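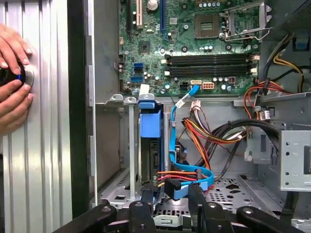

*Torre em inspeção, lado da placa-mãe. Painel lateral retirado.*

**Ficha de inspeção 109 — Computador de secretária, formato torre, caixa aberta**
Unidade: Dendel, oficina de recondicionamento
Procedimento aplicável: Brenetti, revisão de janeiro
Data: 4 de abril de 2022
Classificação: C (conforme), NC (não conforme), P (pendente), NA (não aplicável)

## 1. Segurança elétrica e antiestática

- [x] Cabo de alimentação desligado da tomada e da fonte — **C**
- [x] Botão de arranque premido após o corte, para descarga residual — **C**
- [x] Ligação à terra da bancada verificada — **C**. Resistência da ligação de pulso: 1000 kΩ, dentro do previsto.
- [x] Fonte de alimentação fechada, selo intacto — **C**. A fonte não se abre nesta oficina em caso algum. Unidades com selo violado seguem para a Laxdal.
- [ ] Etiqueta "não ligar" colocada na caixa — **P**. Colocar antes do fim do turno.

Comentário: a ficha anterior dava o ponto da descarga residual como NA. Fica corrigido. Aplica-se a todas as torres com fonte interna, incluindo as que chegam sem cabo.

## 2. Chassis e elementos mecânicos

- [x] Chapa sem deformação que impeça o fecho do painel — **C**
- [x] Arestas interiores sem rebarba — **C**. Verificação feita com pano, nunca com o dedo.
- [x] Compartimento de unidades fixo, sem folga — **C**
- [x] Peças plásticas azuis de libertação sem fissuras — **C**
- [ ] Suporte metálico do painel de E/S montado — **NC**. Está solto do canto da caixa. Remontar e verificar o fecho da peça plástica preta e azul.
- [ ] Grelha de ventilação limpa — **P**. Aspirar pelo lado exterior.

Com a caixa deitada, o peso do suporte solto recai sobre o ponto por onde este ficou pendurado. Retirá-lo por completo antes de rodar o chassis. O mesmo cuidado vale para qualquer peça presa apenas por um encaixe: primeiro liberta-se, depois move-se a torre.
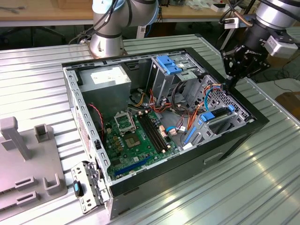

A torre deve permanecer deitada, com o interior voltado para cima, até à conclusão do ponto 3. Não se aceita a inspeção do socket com a caixa de pé. O apoio tem de abranger toda a base do chassis e os acessórios de fixação ficam ao lado, fora da zona de rotação da caixa.

## 3. Placa-mãe

- [x] Condensadores sem inchaço nem derrame — **C**. Observação com lupa, luz rasante.
- [x] Patilhas dos slots de memória inteiras — **C**
- [x] Slots de expansão sem corpos estranhos — **C**
- [x] Socket do processador vazio, moldura de retenção levantada — **C** para a inspeção. Não baixar a moldura sem processador ou tampa de proteção.
- [ ] Contactos do socket examinados — **P**. Falta o exame ampliado.
- [ ] Tampa de proteção do socket aplicada — **NC**. Sem tampa em stock. Pedido registado no Kuvel.
- [x] Conectores SATA sem folga — **C**
- [ ] Pilha da placa medida — **P**

Comentário: a tampa do socket é exigida para armazenagem, qualquer que seja a duração. A placa não transita para a prateleira enquanto este ponto estiver NC. Se a tampa não chegar até à próxima recolha, a torre fica na oficina, coberta com folha antiestática. Não usar fita adesiva sobre o socket.

## 4. Cablagem

- [x] Cabo SATA azul sem vinco no percurso até ao compartimento — **C**. Comprimento: 490 mm. Substituir por cabo igual se houver dano na patilha.
- [x] Isolamento dos condutores sem cortes — **C**
- [ ] Fio vermelho fino junto à fonte identificado — **P**. Seguir o fio até às duas extremidades antes de o prender. Não cortar.
- [ ] Cablagem afastada do painel lateral — **NC**. O feixe precisa de abraçadeira.

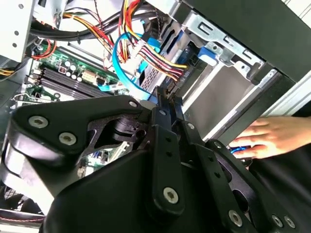 O encaminhamento do feixe da fonte é o ponto com mais reprovações nesta série. Quando os condutores ficam altos, o painel lateral comprime-os no fecho e a tensão mecânica passa para a placa. O critério é simples: curva larga, sem tração no conector, com acesso livre à memória. Nesta torre, os fios amarelos, vermelhos, laranja e pretos formam laço e convergem para um conector de plástico branco. A abraçadeira deve ficar na parte do laço afastada desse conector, para que a curva se mantenha e a ficha continue a poder sair a direito. Apertar à mão. O alicate só se usa para cortar a ponta sobrante.

## 5. Ensaio após remontagem

Não executar enquanto existirem pontos NC nas secções 2 a 4.

- [ ] Linha de 12 V medida no conector, sem carga — **P**
- [ ] Linha de 12 V medida com carga — **P**
- [ ] Ventiladores em rotação, sem contacto com cabos — **P**
- [ ] Unidade de armazenamento reconhecida no arranque — **P**
- [ ] Painel lateral fechado sem esforço — **P**

## 6. Resultado

**Retida.** Ações em aberto, por ordem de execução:

1. Retirar e remontar o suporte do painel de E/S.
2. Completar o exame ampliado do socket e aplicar a tampa.
3. Identificar o fio vermelho.
4. Colocar abraçadeira no feixe da fonte.
5. Medir a pilha e aspirar a grelha.
6. Repetir a ficha a partir da secção 2 e passar ao ensaio.

Registo no Kuvel: anexar esta ficha ao processo da torre e manter o estado "em inspeção". O estado "em stock" só é atribuído com a secção 5 completa. Parafusos retirados guardados em saco com o número da ficha.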